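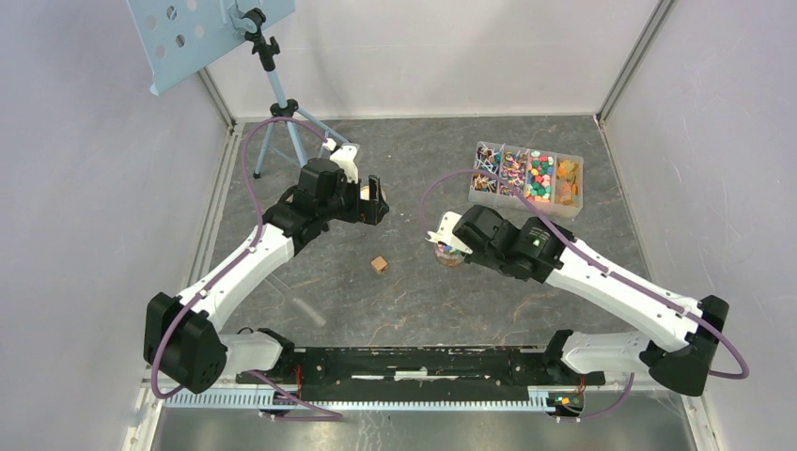
1. Dark surface, pale walls

Vasanthi Ramasamy
A few people asked what the top is and whether I'd pick it again. Short thread. The pattern is a dark gray marble with thin veins, some lighter gray and some brownish. The catalog name is Hegde 2812.

2. Yes, I'd pick it again, with one complaint. Dark gray shows flour, chalk, plaster dust and every crumb. If you want a top that hides dust, get a mid-gray.

3. What it does hide is stains. I left a tea ring on it over a weekend and had to tilt my head to find it. The brownish veins help. A plain black sample I tried first showed every fingerprint.

4. The walls. There are three, left, back and right. The back one is whitish. The two sides are pale gray and lean a little toward lavender. On the sample card the gray looked flat gray. Next to a white wall you notice the lavender more.

5. I'd still keep the back lighter than the sides. With a dark top you want something pale behind your work or you lose the edges of things. I tried gray on all three at first and went back to Sanddale for a can of white.

6. Order of work, if you're doing the same. Paint first, let it dry overnight, then bring the top in. I did one side wall after the top was down and spent an evening picking drips off the veins with a plastic scraper.

7. Cleaning. Dry cloth first, always. If you start wet you just make gray paste and push it into the corners. Then a damp cloth with one drop of dish soap, then a dry one again. Skip the spray polish - it leaves streaks that only show from the side.

8. The metal rail down the left side collects grit. I run an old toothbrush along it, front to back, and then wipe. Same for the thin strip on the right. Do these before the main surface or you'll be wiping it twice.

9. Tripod is the light blue one, and it lives at the back left. People ask about the color. It came in blue or black and blue was cheaper by 13 dollars. The rubber feet are worth checking for trapped grit before you slide it anywhere. Lift it if you can.

10. Small round containers are good on a top like this. Pick one with a light rim. A dark tub on dark gray is easy to knock over, and I have swept up enough beads to say so.

11. Cost, for those asking. The top was the big one. Paint was 30 dollars, counting the second can of white. I bought the top through Jindstead and waited until December for it, so order early if you have a date in mind.

12. Someone asked about heat. I don't put hot pans on it and I haven't tested it. Ask the seller for the sheet that goes with your exact pattern, and keep it.

13. Last one. Take a sample home and leave it between your own walls for a day. Mine looked nearly black in the shop and a good bit softer by the window. Veins look different too - the brown ones hardly showed under the shop lights.

Last updated October 26, 2021

Related threads
Getting dried paint off a metal rail
White or off-white behind a workbench
Plomari shelf paint after one year
Which cloths leave lint on dark surfaces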